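4.2. Ce que le budget initial laisse de côté

Les dossiers d'achat que nous avons relus raisonnent presque toujours à partir du prix du bras. Or, dans les ateliers de démontage informatique, ce poste est le plus facile à chiffrer et celui qui renseigne le moins sur la dépense finale. Le devis Zuritz retenu pour notre étude détaille le bras, la pince et la licence ; il ne dit presque rien des supports de pièces, de l'outillage ni du temps de réglage. Nous y voyons une lacune de méthode, que Tekin relevait déjà dans sa note de cadrage d'avril.

La figure 2 porte sur les deux situations de travail pour lesquelles l'atelier de Pinska demande un financement : (a) l'intervention dans une unité centrale Dell ouverte, entre bloc d'alimentation, carte mère et faisceaux de câbles ; (b) la manipulation d'un processeur devant un support gris à logements. 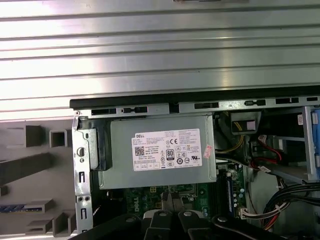 Le fournisseur présente ces opérations comme relevant d'une même « cellule polyvalente ». L'expression nous paraît commode, surtout pour lui. Un câble souple n'a pas de position stable d'une machine à l'autre, et un châssis de bureau change de disposition selon les générations. Chaque nouveau modèle suppose donc une reprise des trajectoires, parfois des doigts de la pince, et ces reprises sont facturées à part ou absorbées par le personnel – auquel cas elles disparaissent simplement des comptes.

Le support pose un autre problème. Son coût unitaire est faible, mais sa géométrie dépend du composant. L'offre concurrente, celle de Clila, en comprend 3 ; l'atelier en demande 10. L'écart n'est justifié dans aucun des documents transmis, et nous n'avons pas pu établir lequel des deux chiffres correspond à un besoin réel.
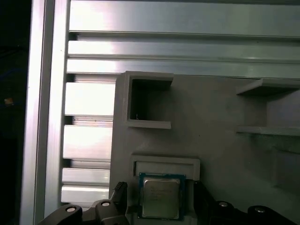
Dernière modification de cette page : 8 septembre 2021

Figure 2. Situations de travail retenues pour le chiffrage. (a) Pince au-dessus de la carte mère, châssis ouvert. (b) Processeur entre les doigts de la pince, devant le support.

Nous avons donc écarté le calcul d'amortissement fourni avec le devis, qui suppose une cellule occupée en continu dès sa mise en service. Le tableau 4 reprend les mêmes prix avec deux hypothèses d'occupation plus prudentes. Dans les deux cas, l'achat reste difficile à défendre sans un volume garanti de machines homogènes, condition que le contrat avec Owino, principal apporteur de matériel, ne prévoit pas. Z. Tekin propose une location avec option d'achat – solution plus chère au mois, mais qui permettrait de mesurer les heures de réglage avant d'engager la somme entière. Les modalités de ce relevé sont décrites en 4.3.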